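February, notebook 2 – tablecloth wash tests, Platdale

Continuing the stain release series on the checked cotton. Cloths from the Prillow lot were cut into 14 swatches, hemmed on the overlocker and marked at one corner with laundry pen. Detergent is the plain Zeltura powder, no brightener. Water from the workshop tap, hardness not measured this time – should be done before the next set.

Stains applied: black tea, beet juice, sunflower oil. Left flat on the rack overnight, then washed on the short cycle. Spin set to 3000 on the bench extractor, which is too hard for this weave. Two swatches came out with the hem twisted and will not lie flat even after pressing.

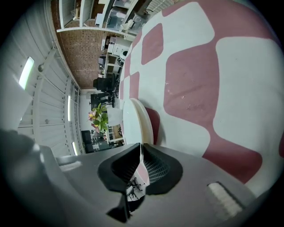
Tea cleared on the first wash in all cases. Beet left a faint edge on the white checks and nothing readable on the pink, so grading is from white checks only from now on. Oil is the problem. It does not show until the cloth is pressed, then comes up as a gray ring. Pre-treating with neat liquid soap for 27 minutes removed the ring but also dulled the pink slightly next to an untreated piece.

Shrinkage: measured along the warp between pen marks, before and after. Warp moves more than weft, as with the Arthur lot. Figures are on the loose sheet, to be copied in here.

Full-size cloths are next. A round cloth hangs on the bias for part of its edge, so the drop will probably go uneven after washing even if the swatches look fine. Mark the drop at the table edge with thread, not pen.

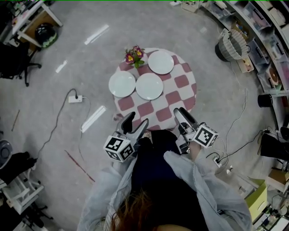 Round table, pink-and-white checked cloth, three white plates, potted flowers.

To do:
- hardness strips
- lower spin, repeat the oil swatches
- ask Prillow whether the pink is yarn-dyed or printed
- new blade for the rotary cutter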